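Skustine Fruit Boxes: Frequently Asked Questions

Choosing and ordering

What comes in a box?
The contents change with the season. The small box is mixed fruit for one or two people. The large box always includes a pineapple, along with whatever citrus, apples or melons we are happy with that week. The list for the coming week goes up on the order page at 5 p.m. the day before packing.

Can I order only pineapples?
Yes. Choose Single Fruit at checkout and pick the quantity. For orders over 40 pineapples, write to Bereket Kumsa at the Wemera warehouse first so we can check what is on hand.

Is there a minimum order?
There is no minimum for pickup. Delivery starts with one small box.

Do you sell to restaurants and offices?
We do. Office accounts are billed monthly and restaurant accounts are billed per delivery. Both need a signed form, which you can ask for at the pickup counter.

Pineapples

How do I know when a pineapple is ripe?
Look for golden-orange color on the skin, starting at the base and moving up. The leaves should be green and firm. Smell the bottom of the fruit. It should be sweet, with no hint of vinegar. A ripe one gives slightly when you press the side.
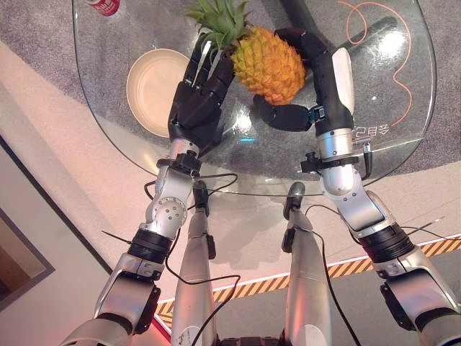 A ripe pineapple with its green crown still on.

Will it get sweeter if I leave it on the counter?
No. The skin may turn more yellow and the flesh will soften, but pineapples do not gain sugar after they are picked. If yours looks ready, eat it within two or three days.

Should I be able to pull a leaf out easily?
People ask this a lot. We don't rely on it. A leaf can come out easily on an overripe fruit and hold tight on a good one. Go by smell and color.

How should I pick one up?
Use two hands, with one at the crown and one on the body. The leaf tips are sharp, and small fruit can have a loose crown that twists off if you carry it by the leaves alone. Don't stack anything on top of it in the bag.

How do I store it?
Whole: on the counter, out of the sun, or in the refrigerator if you need an extra day or two. Cut: in a closed container in the refrigerator, for three to four days. Frozen: spread the chunks on a tray first, then move them to a bag once they are hard.

Can I keep the crown and plant it?
You can. Twist it off, strip the lowest leaves, let the end dry for a few days, and set it in potting mix. Keep it somewhere warm. Fruit takes two years or more and many indoor plants never produce any.

There are brown spots inside. Is it safe?
A few brown patches near the core are usually from cold storage and can be cut away. Throw the fruit out if you see mold or if it smells fermented. 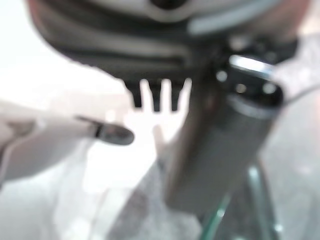
What is the easiest way to cut a pineapple?
Slice off the top and bottom so it stands flat, then cut the skin away in strips from top to bottom. Quarter it lengthwise and remove the core from each piece. A long serrated knife works well.

Delivery and refunds

Where do you deliver?
Skinasard and the north side of Wemera. Enter your address at checkout and the page will tell you if you are covered.

What if something arrives bruised?
Send us a photo by 8 p.m. on the day after delivery. We credit the item to your account. Refunds to a card are available on request and take about 44 hours to process on our end.

Can I skip a week?
Log in and press Skip before the weekly list goes up. Boxes already packed cannot be canceled.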